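Search this site
Enter keywords
Go

Drudbridge Track Users Group
Minutes of the June meeting
Tuesday, by Hannelore Zaugg

Meeting opened at 7 pm. Genowefa Jakubowski in the chair, Hannelore Zaugg taking minutes. Minutes of the last meeting were accepted with one correction: the gate at the Riis Creek end opens inward.

1. Track length

The new survey puts the track at 1,004 metres from the bridge to the Riis Creek gate. The old signs say 1,000. Members agreed the signs can stay until they need replacing for some other reason. Genowefa will put the correct figure in the next grant application.

2. Survey of walkers

We had 58 forms back. The most common complaint was mud at the bottom of the steps, followed by dogs off leash and the missing bench. Several people asked for a handrail on the creek side of the steps as well as the bank side. Two forms were for a different track and were passed on to Ramitz. 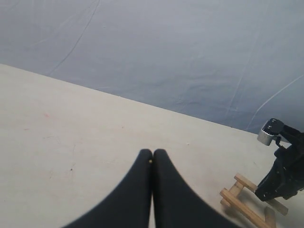
There was a long discussion about the mud. The drain was cleared in autumn but it fills again after each heavy rain, and the gravel laid over it has washed down onto the lower path. Hannelore suggested a wider pipe. Genowefa would like to see the drain moved uphill before any money is spent on a pipe. It was agreed to walk the section together after the next rain and decide then.

3. Dogs

The council will not pay for a second sign. Members felt the first one is in the wrong spot - walkers have already let their dogs go by the time they reach it. Agreed to ask permission to shift it to the car park fence.

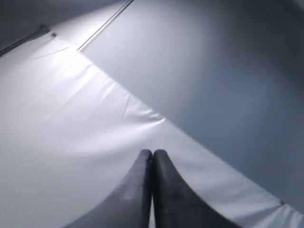

Dark grey gripper fingers, side by side, with rounded tips.

4. Handrail

Cirus has quoted for the creek side rail in galvanised steel, with the posts set 100 mm in from the edge of the treads. The quote covers fitting but not removal of the old timber posts, two of which are rotten. Hannelore will ask for a price that includes taking them away. She will also ask whether the work can be done on weekdays, as the steps are busy on weekends.
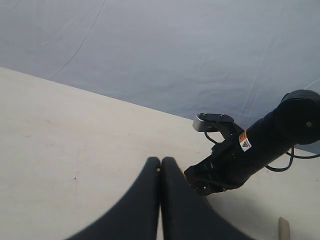
The colour of the rail was left over from last time. Most members want it painted, as bare galvanised steel looks harsh against the trees. Green was suggested, but the green on the bridge has faded badly and would be hard to match. Genowefa prefers a matte black like the fingers in the photo, with just soft grey highlights on the curved faces and no glare. One member was worried that black would be hard to see at dusk - a pale strip on the first and last posts would help with that. Moved and carried that we ask Cirus to price matte black with pale strips.

5. Bench

No progress. The Ramitz group has a spare bench frame without slats and has offered it to us if we can collect it. Genowefa will measure her trailer.

6. Other business

The blackberry near the culvert needs cutting before it flowers. Gloves and loppers are in the shed. The shed key now hangs inside the meter box.

Meeting closed at 8.40 pm. Next meeting same place, same time.

Last updated: June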